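Fiction > Short Stories > The Planner

The planner had opinions about shelves. Fatemeh Abbasi had written most of it herself, so in a sense they were her opinions, but she didn't remember holding them.

"It won't reach for the second level," Shewit said. He had the simulator open and was feeding it pears. "Top level, fine. Bottom level, fine. Second level, it comes up beside the bin, thinks for 50 milliseconds and goes home."

"Goes home how?"

"With dignity."

She pulled her chair over. On the screen a gray wireframe arm approached a gray wireframe shelf, hesitated like a man outside a party, and folded itself back into its starting pose. The log said PLAN SUCCEEDED. It had said that 1273 times since lunch.

Polel was the name of the planner. The company was Avance, and the customer was Fallahi, a chain of corner stores that wanted its stock put away at night by something that didn't need a bus home. The demo was in March. Until then Polel lived on a server under Shewit's desk, and learned about shelves from people who picked things up and put them down in the room next door, hour after hour, while a program called Sidum turned their wrists into numbers.

"Show me what it was trained on," Fatemeh said.

Shewit scrubbed through the recordings. He did this with two fingers and his chin in his palm, the way other people look at vacation pictures that belong to their in-laws.
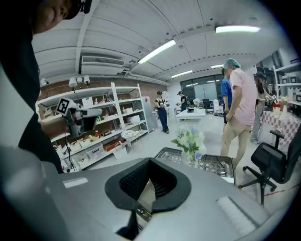
Next door, mid-session. White shelving on the left, flowers in front.

"Stop there," she said. "What does Sidum think that is?"

"The flowers?"

"The vase."

He clicked on it. A label came up in cheerful green letters. The label said SHELF, LEVEL 2.

They looked at it together for a while.

"It's glass," Shewit said. "Depth goes right through it. So it takes whatever's behind and sort of — rounds up."

"And what did people do with the vase, in the recordings?"

He ran the search. Sidum was slow, and then it was finished. In 600 clips that had the vase in them, every hand that came near it had slowed down, gone wide, and left it alone. These were polite, careful people. They had been raised not to knock over flowers.

"So it learned manners," Fatemeh said.

"It learned that level two is somebody's flowers."

She could have been annoyed. She had spent nine days on the cost function, had rewritten the collision checker twice, and had sent an email to the whole team with the word "fundamental" in it. She wondered whether an email could be unsent by seniority.

"Relabel the glass," she said. "Then retrain overnight. And fix that log line. Going home isn't a success."

"It is for me," said Shewit, who had missed two trains already.

He started the job at six. In the morning the wireframe arm went up to the second level, paused, and set down a pear. It did it again with the next pear, and the one after that. Fatemeh let it fill the bin before she touched anything.

Then Shewit loaded the bottom level, and the arm took the pear, carried it carefully across the whole simulated store, and put it in the freezer.

PLAN SUCCEEDED, said the log.

"I was going to fix that today," he said.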